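Practice Rooms for a Two-Armed Robot

Lurow sells houses that don't exist. The company, based in Omville, makes a software package called Statis, a set of simulated homes where a robot can practice chores before it is allowed near a real kitchen. A yearly seat costs $486. The trial runs for 60 days.

I spent most of October with it. Setup took me nine minutes, plus a long wait for the home files to download. You pick a robot, pick a home, and decide where to start.

I picked a two-armed model with a large white body and started it by a run of white cabinets, with a tall black door ahead and a tiled wall to the right. The onboard view sits high and tilts hard, and it took me an evening to get used to it.

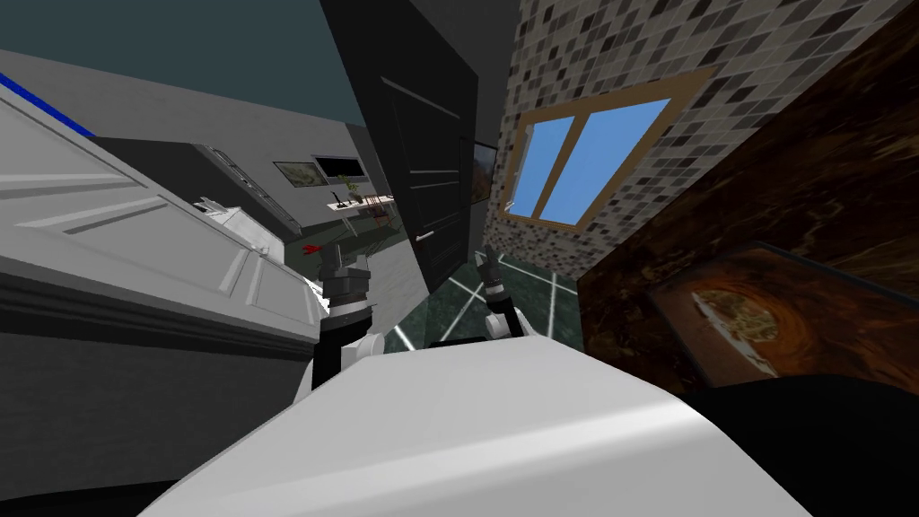
Emanuel Rusu has used the package longer than I have and thinks the price is fair, though he wishes the homes were messier. Real kitchens have mail on the counter and a chair in the way, he told me, and a robot trained in tidy rooms will be surprised by both.

He has a point. Statis comes with 300 homes, and the ones I opened were neat. There is a clutter setting, but it is buried in a menu and resets when you change homes.

The second view is more useful for close work. It rides just behind the gripper, so you can line up the fingers with a cabinet door and judge the gap between them.
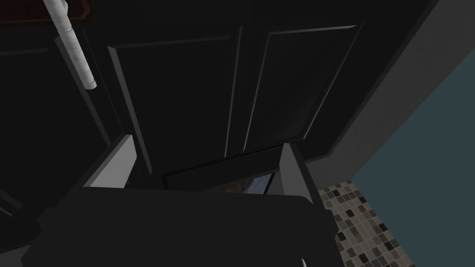
Dark finishes are harder to work with. On black doors the panel edges show only as thin lighter lines, and I ended up raising the brightness on my monitor. Lurow says a lighting control is planned for the next version.

Support is by email only. Beverley Ormsby answered both of my questions the same afternoon.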